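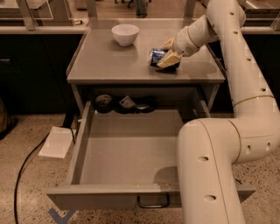

2 min read

I spent most of October reading a 238-page report on how a mid-sized drug distributor paid for its sales dinners, and I had a wonderful time. I know how that sounds! But if you like a mystery, an internal investigation report is about as good as it gets, and the one Negri put out this fall is a beauty.

Quick background for anyone who missed it. Negri sells hospital supplies and generic drugs across three states, with its head office in Ruvville (twenty minutes from my house, so yes, I was always going to care). Last year somebody inside the company wrote to the audit line saying that a travel agency was billing for speaker events that never took place. The board hired outside lawyers, the lawyers took eleven months, and then the company did something I really didn't expect and published the whole thing with only the names blacked out.

The basic trick was simple. A regional office would book a "physician education evening" through the agency. The agency would send an invoice for the room, the food and the speaker. There was no room and no speaker, and part of the money came back to the office as gift cards, which then went to purchasing staff at a handful of clinics. The lawyers looked at 194 events and found 27 they couldn't match to a single sign-in sheet, photo or restaurant receipt.

What I loved is how they got there. They began with parking! One of the hotels charges for its lot and keeps the tickets, and on four of the evenings in question not one car had been validated for an event. After that they went to the catering orders, and then the menus, and there's a whole glorious appendix (Appendix F, go straight to it) comparing the same salmon dinner invoice issued on different nights with the same typo in "asparagus."
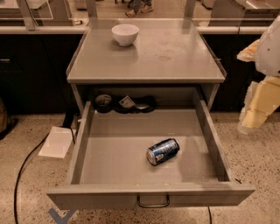 The other piece I keep telling people about is the expense software. Negri was using Clustby, which flags anything over a set dollar limit for a second approval. So the invoices all came in just under the limit, month after month, by a few dollars. You can see it in the chart on page 61: a nice gentle slope of ordinary spending and then this tall skinny spike right up against the line. I gasped out loud on the bus.

The business press mostly went with the gift cards, which is fair, they make a good headline. Bistness ran a solid summary and also got hold of the agency's registration papers, which show that it changed its address twice in a year. Their piece is shorter than mine is going to end up being, so if you only have ten minutes, read that one and then come back here for the salmon.

A few things I'm still chewing on. The report says the audit line had gotten an earlier message about the same agency, and it was closed after one phone call. Who made the call, and to whom? The section on that is a page and a half and most of it is black bars. I'd also like to know what happened with the clinics. The lawyers say they "notified the appropriate institutions" and leave it there, and I've gone through the county hospital board minutes without finding a word on it so far.

I've written to the company's press office asking whether the follow-up review will be published too. If it is, I'm clearing a weekend. In the meantime I've started on the footnotes, and footnote 112 mentions a second agency, so there may well be another post.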